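Notebook, local history workroom, March

Picked up the Danthorpe biography file again this morning. The draft panel text says she ran the ferry landing, the boarding house and the telephone exchange "single-handed for half a lifetime." I don't believe it, or not all of it at once, and I'd like to write down why before Rania and I argue about it again.

What we have on paper:

The boarding house is solid. Her name is in the license book, same spelling each time, and the tax entries match. No complaint there.

The telephone exchange is thinner. The only source is the anniversary booklet, and the booklet cites no one. I've now been through folder 18 twice looking for a payroll sheet or a letter of appointment. There's a letter addressed to "Miss Danthorpe, Exchange," but a letter addressed to a place can mean she picked up her mail there. Half the town probably did.

The ferry landing I think is her brother. The ledger says "Danthorpe" with no first name for page after page, and somebody in a later hand has penciled "Aunt Lou" next to two of the entries. Later hand, no date, no initials. Every retelling since has leaned on that pencil.

10:40. Rania Zaki came in with the transcript of the niece's interview. It runs to 126 pages and the passage everybody quotes is on page 70. I read the whole of it instead of the quoted bit. The niece says, "She ran that landing, or anyway she ran the men who ran it," and then laughs (the typist put the laugh in). The panel draft uses the first four words and stops. I'd call that a bad cut. Rania says it's ordinary editing and the meaning holds. We left it there.

The niece also says she was a small child at the time and got most of it from her mother. So it's secondhand at best. I've marked the transcript with a slip.

The rowing story. It's in every version: rowed herself to the schoolhouse across the inlet, all weathers. I laid the old plat over the county map and the schoolhouse is on the same side of the water as the family land. Unless there was an earlier schoolhouse, which there may have been. Abdelkrim Tawfik thinks so and says the foundation is back of the Shawky place. He hasn't seen it himself. He heard it from a man who sold him a truck. I asked him to go and look and he said the ground's too soft until it dries out. Fine. Until then the boat stays out of the text, or goes in with "is said to have."

Noon. Ran the ledger pages through Virix for the handwriting match. I have no faith in this software. It gave the pencil note and the boarding house register as "likely same writer," and then it gave me the same result for the pencil note and a grocery list I wrote at my desk. Rania says I fed it bad scans. Rescanned at the higher setting and the grocery list dropped out, but so did one of the register pages that is plainly hers, signature and all. I'm not using it as evidence for anything. If someone wants to put "computer analysis confirms" on the panel they can take my name off.

1:15. Sorting the Trirnano deposit in between. It's mostly club minutes and a lot of programs from the same spring tea. The minutes are better than I expected. The secretary recorded who moved, who seconded and who walked out. Miss Danthorpe is listed as a founding member in the booklet, but the first minutes have her joining at the third meeting. Founding is generous. Early member is accurate and no insult to anyone. Checked the roll at the back of the book too, same answer.

There's also a motion to buy a piano, tabled, then tabled again, then never mentioned. The booklet says she gave them the piano. Maybe. I want a receipt, or a line of thanks in the minutes, and there isn't one in this volume. Next volume is missing.
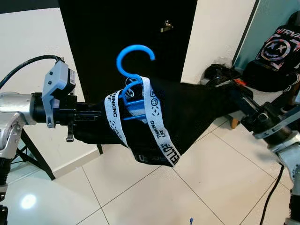
Black garment on blue hanger, both arms holding.

2:30. Back to the panel text. My version, for the file:

"Louisa Danthorpe kept a licensed boarding house near the landing for many years. Family memory credits her with a strong hand in the ferry business as well. She was an early member of the women's club."

Rania read it and said it was like a parking ticket. She wants the boat. She wants the exchange. Her point is that people who kept tidy records got remembered, and women who did the work and signed nothing got left out, so asking for a signature every time stacks the deck. I take that more seriously than I let on. But the answer can't be to print whatever the booklet says. The booklet also has the church burning down in a year when there are weddings in it.

Compromise for now: exchange goes in as "may have worked at," ferry line stays as I wrote it, niece gets quoted in full with the second half of the sentence. Boat pending Abdelkrim.

To do:
Ask the county office if the school board minutes were ever transferred
Find out who typed the niece's interview, and if the tape exists
Pencil note: compare by eye with the mother's letters, folder 2
Return the plat
Tell Abdelkrim boots, and bring a tape measure

4:50. Abdelkrim called. The Shawky foundation might be a smokehouse.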